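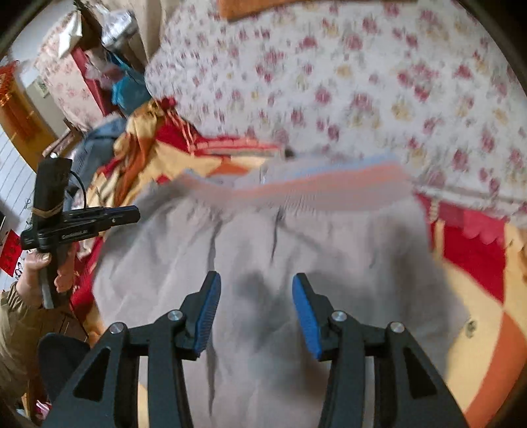 Prondside Home Forum > Laundry and Linens > Folding and storage

Thread: Knit tops with a stripe across the chest – fold line keeps landing on the stripe

flatseam
Posted April 2, 2018
I fold on the bed, on top of whatever quilt is already there. Most of the pile goes fine. The exception is large, soft tops in a light color with a contrast band across the upper part. With the usual thirds method the horizontal fold ends up on the band, and after a few weeks in the drawer there is a crease through it that survives wearing.

Drawer inside height is 45 cm, so height is not a constraint. Depth is. I would like a fold that keeps the band flat and does not need a board. Ironing each one before wearing is not something I will do.

purklow_annex
Fold from the hem up, in quarters, and stop below the band. You get one flat panel on top with the stripe in the middle of it. The packet is longer than a thirds fold by the depth of the band. If the drawer will not take it, turn the packet sideways.

Sleeves go in first, straight across the back, not angled down. Angled sleeves leave a diagonal ridge that shows through thin knit.

Iulian Preda
Before changing the fold, check the surface. A quilt is a poor base for this. The top sheet of the quilt moves against the filling and the garment moves with it, so the crease you think you are placing at one point ends up a couple of fingers away. I had the same complaint and it went away when I moved to a table.

If it has to be the bed, strip it to the mattress cover first. Also get satin out of the way. Anything laid half over satin slides.

flatseam
No table of sufficient size. The dining table is round and the shoulders hang off it. The bed is what there is.

Stripping it is possible but I usually fold clothes and bedding in the same session, so the bedding goes back down within minutes anyway.

bralska_linen
Do them in separate sessions, or at least in order. Bedding first, off the bed and into the closet. Clothes second. With both on the bed you are working in whatever gap is left, and every large top gets folded to fit the gap.

My order, if useful:
Satin and other slippery covers
Quilts
Fleece and blankets
Large tops
Everything small

Satin is first because it will not stay where you put it. Fold it in half twice, then roll. A square stack of satin falls over.

Iulian Preda
I disagree on rolling satin. The inner turns wrinkle and the wrinkles are short and close together, which are the worst to press out. Fold it over a cotton sheet of the same size and store the two together. The cotton holds it.

bralska_linen
That doubles the shelf space. I have rolled mine since last March and the wrinkles drop out overnight on the bed. Perhaps yours is a heavier weave.

Iulian Preda
Possibly. Mine is a lined cover, sewn at the edges. Roll a lined piece and the lining bunches. For a single layer I would accept rolling.

hem_and_haw
Back to the tops. Has anyone tried just hanging them?

purklow_annex
Large knits stretch at the shoulder on a hanger. It depends on weight. A light cotton jersey is fine for a season. Anything with some heft, no.

flatseam
Tried hanging. Two of them now have points at the shoulders. Not repeating that.

Tested the quarter fold from the hem this morning on three tops. Result: the band stays flat on all of them. The packet is too long for the drawer front to back and fits sideways, as described. The sleeves need more care than I expected. If one cuff sits higher than the other, the whole packet tilts when stacked.

Aleksandra Wilczyńska
A note on creases that are already there. Lay the top face up, pull the side seams outward until the middle is flat, and smooth from the center to the seams with the side of your hand. Do not pull from the hem. Pulling from the hem makes vertical creases down the middle, and on light gray these show more than the horizontal one did.

If there is a button or a snap anywhere in the stack, face it away from the next garment. It leaves a round dent in soft knit.

stoica_2000
The dent washes out.

Aleksandra Wilczyńska
It does. I would still prefer not to wash a clean top to remove it.

flatseam
Noted on the side seams. I have been pulling from the hem.

Will do bedding first next time and report whether the quilt makes a difference once the blankets are off it. One remaining question for bralska_linen – do scalloped edges go inside or outside when you fold a blanket? Mine curl.

bralska_linen
Inside. Fold the long edges to the center first so that both trims are covered, then halve it. If they have curled already, put that blanket at the bottom of the pile for a week.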